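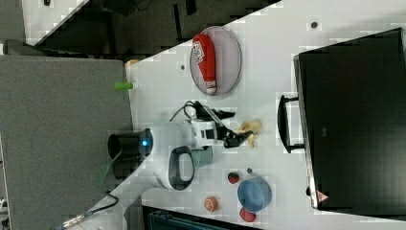 Samonte food bank to open on Saturdays as summer demand holds

August 16, 2026

The Samonte Community Food Bank will open on Saturday mornings starting next month, adding a second weekly pickup for families who cannot get there during the workday.

The food bank has run a single Thursday afternoon session for the past 5 years. Director Nkechi Iyamu said the hours no longer suit many of the people who sign up.

"We hear it at the desk every week," Iyamu said. "Someone sends a neighbor or a teenager to collect for them, or they just miss out. A lot of our new households have two people working."

The food bank signed up 100 new households in July, the most it has recorded in a single month. School meals stop for the summer, and sign-ups usually fall again in the fall, but Iyamu said she does not expect that this year.

Saturday pickup will run from 9 a.m. to noon at the Grumeck Street hall. People already registered can come to either session, but not both in the same week. New households can sign up at the door with proof of address – a utility bill or a lease is enough.

The extra session will be paid for in part by Bulteck, the packaging company on the east side of town, which has agreed to cover rent on the hall for 2 years. The rest will come out of the food bank's general fund.

Donations are also changing. The food bank has plenty of pasta and canned beans and is asking residents to hold off on both until October. It is short of cooking oil, rice, breakfast cereal, baby food and table sauces. Bottles and jars must be sealed and inside the date on the label. Opened items cannot be accepted.
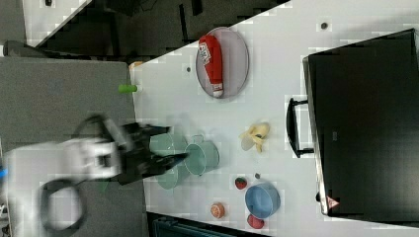
Ketchup and other table sauces are on the food bank's list of needed items.

Fresh fruit can be dropped off on the morning of a pickup only, because the hall has no cold storage. Aqeel Farooqui, who manages the stockroom, said bananas and apples go first.

"If a store calls us with a few cases, we'll come and get them," Farooqui said. "We have the van now."

Mokska Market has agreed to put a collection bin inside its main entrance. A second bin will stay at the public library, next to the book return.

The food bank needs 15 more people to help staff the new session. Shifts last three hours and no experience is needed. Anyone interested can leave a name and phone number at the Grumeck Street hall during Thursday hours.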